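Wrist camera and floor tape: pose jumps near the corner
Forum: Perception and calibration

prokeck_v
We dock our Karras base with yellow tape on carpet. The wrist stream goes through Garnorex, release 7. Views from the wrists and the head:
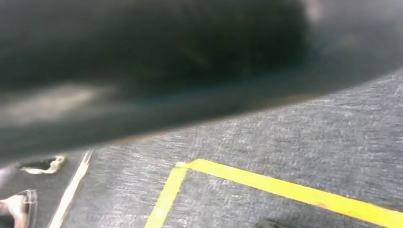
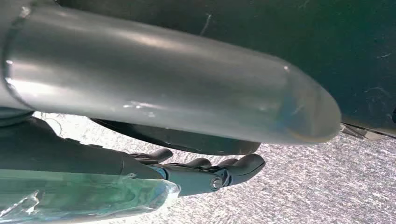
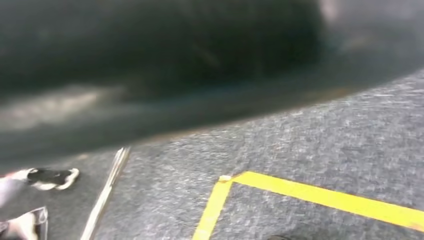
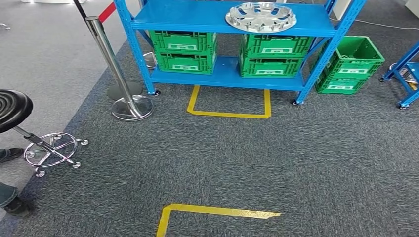
My problem is the line fitter. It must return one corner, but sometimes the pose turns by 174 degrees between 2 cycles. In the first and third views the arm covers much of the upper part, so I suspect the mask. Should I mask by joint angles?

Eso
Yes, from the arm model. Static masks are wrong when the arm moves.

Thodoris
I disagree. The head view has a U by the shelf and a separate L in front. Your fitter may swap them.

prokeck_v
Possible. I will log both candidates tonight.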